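The candle, the chair and the arm in my spare room
Florante Saludo has been teaching a simulated robot to tidy up since March. It still can't be trusted with a candle.

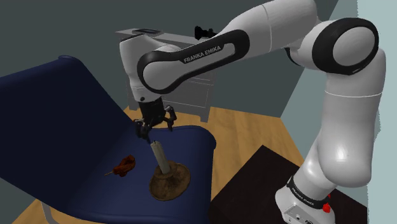 The simulated Franka arm with its gripper open over the candle, in the Dustance test room.

I should admit up front that I am not a robotics person. I write about sheds, mostly – sheds and garages and the things people build in them when they should be asleep. So when I told my editor I'd spent the better part of a year trying to get a robot arm to pick up a candle in a room that doesn't exist, there was a bit of a pause on the line.

The project is called Dustance, a name that came out of a long evening at the Pernport workshop and that I have stopped defending. The idea is simple enough. I'd like an arm that can clear the odds and ends off the furniture in my spare room and put them in a box. I can't afford the arm yet (have you seen what those things cost?), so for now the whole job happens on a computer, and I'm building the real-world half in slow motion with plywood and secondhand motors.

Pernport is a shared workshop, 11 benches and one very good kettle. You pay your dues, you get a key, and you get the use of a desktop computer everyone calls Histon. Histon is old and loud and lives under the laser cutter, but it has a decent graphics card and it'll run a simulator all night if you leave a note on it. My note says "PLEASE, IT IS LEARNING." Somebody has drawn a little mortarboard on it.

I started with blocks, as everybody does. Blocks are lovely! They have flat sides, they stay put, and after a couple of weeks I had the arm stacking them and I was insufferable at dinner. Then I swapped the blocks for the kind of stuff I find lying around my house, and it all fell over, quite literally.

The candle is the worst of them. It's slim and it leans in its holder, and the holder is a shallow brown dish that slides if you so much as look at it wrong. The gripper has to come down over the top with its fingers apart, line up with that lean, and close without shoving the dish off the chair. On a good night, out of 300 tries, I was getting 50 clean lifts. On a bad night I got five, and one of those I'm pretty sure was an accident.

Why a chair, people ask. Because that's where things end up in my house! No one puts anything on a table if there's a chair closer. A table would also be easier, and I'd learn less. With a chair there's a tall backrest in the way on one side and a rounded edge waiting on the other, and the arm has to arch up and over and drop in from above. The first planner I used tried to go straight through the backrest, over and over, with what I can only call confidence.

The fix came from a free bit of software named Bilyk, which a fellow member pointed me to. It makes you give the arm a waypoint – a spot in the air it has to visit before it heads for the object. I put mine well above the seat, and the collisions with the backrest pretty much stopped. I spent an evening just watching it go up and over, up and over, eating crackers.

Grip was harder. I had the friction set far too high for months, so anything the fingers brushed stuck to them like gum. When I brought it down to something sensible, everything got slippery and my numbers went in the bin. That hurt. But I'd sooner find out now than with a real candle and a real carpet, and the scores have been creeping back up.

Meanwhile the hardware is coming along on bench five. My homemade arm has a shoulder, an elbow and a wrist that turns one way more happily than the other. The gripper is printed plastic with rubber from a bicycle tube glued to the fingertips, and it can hold a marker pen long enough for me to get my phone out. It looks nothing like the sleek white one in the simulator, and none of the settings will carry over without a fight. I'm told this part takes longer than all the rest put together.

I've got a list taped up over the bench of what comes next. Rewire the elbow. Find a quieter power supply. Weigh the actual candle holder in my spare room, which I still haven't done, and put the right number in the file. Histon is booked overnight again and I've left my note on it.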